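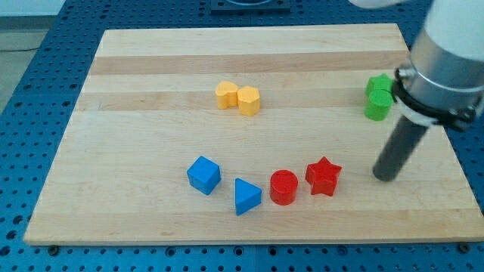

3. Materials and Sorting Task

3.1 Block set

The study used painted wooden shape blocks of the kind sold for early play with shape sorters. We chose them over flat cards and plastic tiles for two reasons. They stand upright on their own, and a block has to be looked at from more than one side before its shape is clear. A heart-shaped prism seen from above is easy to name. Seen from the front at a low angle, it shows mostly side wall, and a child may take it for something else. We wanted this kind of doubt in the task.

Each layout had eight blocks. The paint was a single flat color per block, with no printed faces, letters or numbers. Color and shape were both available as grounds for sorting, and the instructions never said which one to use. Blocks were bought from Clalleo in one order, so that the paint shades would match from one set to the next. Blocks with chips larger than a fingernail were taken out before testing and replaced from the same order.

Figure 3 shows one of the layouts after blocks had been put out on the board. Pairs of the same color were used in many layouts. In the one shown, the two yellow blocks are a heart and a faceted prism, set side by side and touching, and the green pair joins a cylinder with a block that has an angular outline. A child who sorts by color will treat each of these pairs as finished. A child who sorts by shape has to break both of them up, and this was the contrast we were most interested in.

Figure 3. Eight painted blocks on the striped maple board, with yellow and green pairs toward the back and right and a row of four in the lower middle.

3.2 Board and table

All layouts were placed on a butcher-block style board of pale maple strips. The board sat on a blue metal table with a regular grid of small round holes. We kept the board in the same position on the table for the whole study, and its front edge served as the line from which distances were measured.

In an early version of the task we put the blocks straight on the table. The holes turned out to be a problem. Children in the pilot group lined up blocks with the rows of holes, and some of them went on doing this after we asked them to put the blocks into groups. The grid was giving them an order that had nothing to do with the blocks. The board removed most of this effect. Its strips run from side to side, and a darker tan band crosses the upper part, with a fainter one just below it. We considered sanding and staining the surface to one even shade but decided against it. Household tables and floors have grain and stripes as well, and the bands did not seem to attract blocks in the pilot. Section 5 reports a check on this point.

3.3 Layouts

Layouts were drawn up in advance and stored as a list of positions and angles. There were 197 of them in the final list. Each was made under the following rules.

No block could stand closer to the front edge than the width of the heart block. Blocks could touch, but none could lie on top of another. At least one pair in every layout had to overlap when viewed from the front, so that the block behind was partly hidden. The remaining blocks could be placed as a loose cluster or in a row, and rows could bend.

The rule about overlap needs a short comment. Earlier work on free sorting tends to spread the items out so that each one is fully in view. That makes scoring simple, but it also does part of the sorting work for the child. In an ordinary play area, blocks hide one another, and the first step is often to pull something out and find out what it is. We counted this as part of the task and scored it as a separate move.

Curved rows were included for a similar reason. A straight row invites the child to read it from one end to the other. In the pilot, a row with a gentle bend was more often treated as a group of separate blocks, and children picked from the middle of it as readily as from the ends.

3.4 Procedure

A trial began with the board set and the child standing at the front edge. The instruction was "Put together the ones that belong together." If the child asked what was meant, the same sentence was said again. There was no time limit, though a trial was closed after 5 minutes without a move. Children were free to use the whole board. Blocks moved off the board onto the blue surface were left where they were put and scored as a group of their own.

After the last move the adult asked, "Are you done?" and waited for an answer. The final positions were then recorded before any block was picked up. Between trials the blocks were cleared into a tray and the next layout was set from the list. The tray was kept on the floor, out of the child's reach.

3.5 Scoring

Two blocks were scored as grouped if the gap between them was smaller than the width of the narrower block. Groups were then labeled as color groups, shape groups, mixed groups or single blocks. We used the Christodoulou sorting index to describe each finished board, with one change. The original index gives no credit for a pair that was already together in the starting layout. We gave half credit if the child had touched either block during the trial, on the view that lifting a block and putting it back is a choice to leave it there.

The faceted yellow prism caused the most disagreement between scorers. Depending on the angle it was read as having five sides or six, and in shape groups it was placed both with the star and with the cylinder. We did not try to settle which was right. Any shape group containing it was passed to a second scorer, and groups on which the two scorers differed were labeled mixed.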